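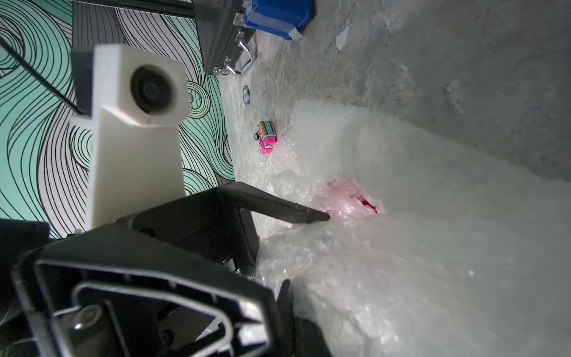 So the arm does the wrapping and we do the apologizing, one packer at Filik wrote on the feedback sheet, and plenty of the questions below came in the same spirit. Answers last updated 24/06/2025.

Will the arms replace packers?
Management says no jobs will go this year. We asked for that in writing and have a letter covering the Rerska site only. Jara is not mentioned in it.

What do they handle now?
Small goods in bubble wrap, on one line. Soft wrap shifts when a gripper touches it, so a person stands by for the whole shift. That person used to pack.

Is it faster?
Grusero, the supplier, promised 146 parcels an hour. We have seen no shift log that shows it. Ask for the log before you repeat the number.

Do I have to work next to one?
You can refuse until you have done the training. It lasts 17 minutes and is mostly a video. We think that is too short and have said so.

Who gets blamed for a broken item?
The report form still has a box for the packer's number and none for the machine. Leave it blank and write "arm" beside it.

Does minding the arm pay more?
No. It is listed as "line support," same grade as before. 57 people have signed the request to regrade it. Copies are in the break room.

Can the recordings be used to check on me?
The policy says they are for "improving performance." Whose performance, it doesn't say. We are waiting for an answer.

What if my wrists feel better since the change?
Good, and a few people have told us the same. Tell us about your back and feet too, after a month of standing.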